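Subject: Re: Arrangement of sorting table, small items
From: Serena Zuccaro
To: Collections Handling list

Dear colleagues,

I write in reply to Renzo Rinaldi's message, which I quote in part so that those who joined the list after March may follow the discussion.

Renzo Rinaldi wrote:
> The Piras store has asked whether the table layout agreed last year
> is to be treated as a requirement or as advice. Their room is narrower
> than ours and they would prefer to lay the belt along the short side.
> They also ask:
>
> (a) whether the paper covering may be left off, as their table top is
> already brown and, in their view, plain enough;
> (b) whether the plates may be replaced by shallow trays, of which they
> have a good supply from Dummont;
> (c) who is to pay for tape.
>
> I should be grateful for an answer before the next order goes in, as
> Denix will not hold the present prices beyond the end of the month.

I have discussed these points with Amedeo Gentile and with Elisa Pagano, and the following may be taken as the position of this office until the handling notes are next revised.

The layout is a requirement as regards the grid and the bin, and advice as regards everything else. A store may place its belt along either side of the table, provided that the bin stands at one end of it and that the other end is left clear for the person receiving items. The Piras store may therefore proceed with the short side. We ask only that a sketch be sent to Seo-ah Son, showing the position of the belt in relation to the tape lines, so that the two stores can refer to the same cells when they correspond.

On point (a), the paper should be kept. The purpose of the covering is to give a surface that can be marked, taped and thrown away, and the colour of the table beneath has no bearing on the matter. Tape applied directly to the table top at Planunach left a residue that took two people most of an afternoon to remove, and the estates office has asked us not to repeat the experience. Paper should be drawn tight before any tape is laid. It should be replaced when it tears or when old tape marks make the cells difficult to read.
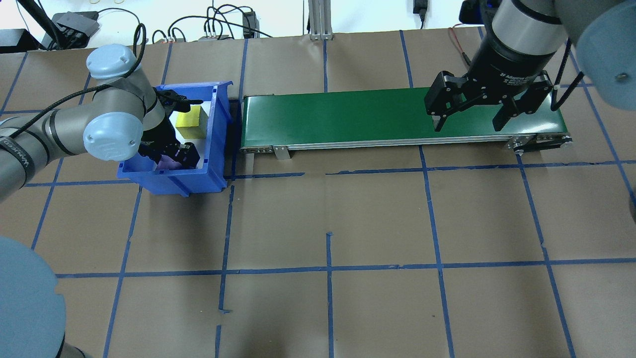
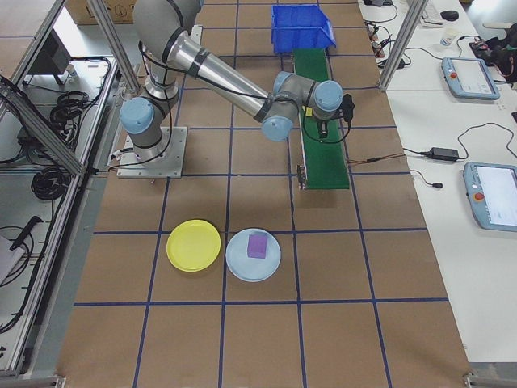 The sorting table with green belt, blue bin and taped grid. The yellow and light-blue plates appear in the second view.

Members will note that some of our own lines are slightly crooked, and that one short strip near the edge in the first view stops and begins again after a gap. This is acceptable. The cells are used to say where a thing is, and a line that wanders a little does not prevent this. A store that wishes to measure its grid is free to do so, but no store should delay its work for the sake of a straighter line. Where a strip has been broken, it should be made good when the paper is next changed.

On point (b), I regret that trays cannot be accepted for the present. Amedeo Gentile points out that the written instructions refer to the plates by colour throughout, and that a colleague moving from one store to another ought to find the same two plates in use. The left plate is yellow and the right plate is light blue, as seen from the front of the table. The plates need not be confined to a single cell; ours lie across a line, and have given no trouble. If the Piras store has trays to spare, they would be welcome for the sorting of tape, clips and spare fittings, for which we have no agreed container at all.

I should add a word on the bin, as the matter was raised separately by Elisa Pagano. It is to be used for the small blocks only. Pens, labels and rolls of tape have been found in bins at more than one store, and must be kept elsewhere. The bin should be emptied at the end of the day and the blocks returned to their box, with the colours mixed.

On point (c), tape and paper are to be charged to each store's own consumables budget. The present allowance is 200 euros per store for the half-year, which Renzo's figures suggest is sufficient. Blue tape should be ordered in packs of 20 from Denix, and brown paper on the wide roll. Requests for a larger sum should come to me in writing, with a short statement of what has been spent to date.

There remains the question of storage beneath and beside the table. Coiled cable may be kept on the lower shelf, provided that each coil is secured and none hangs into the walkway. The walkway itself should be at least 700 mm wide on the side from which the table is used. Cardboard boxes may stand on the floor beyond the table while a delivery is being unpacked, and should be flattened and taken down once they are empty. I would ask all stores, our own included, to look at this before the spring inspection.

Comments on the above should be sent to the list within 7 working days. If there are none, Seo-ah Son will enter the changes in the handling notes and circulate the revised pages. Renzo, would you kindly let the Piras store know that they may place the order with Denix in the meantime – the quantities in your earlier message are approved as they stand.

Yours sincerely,

Serena Zuccaro
Collections Handling Office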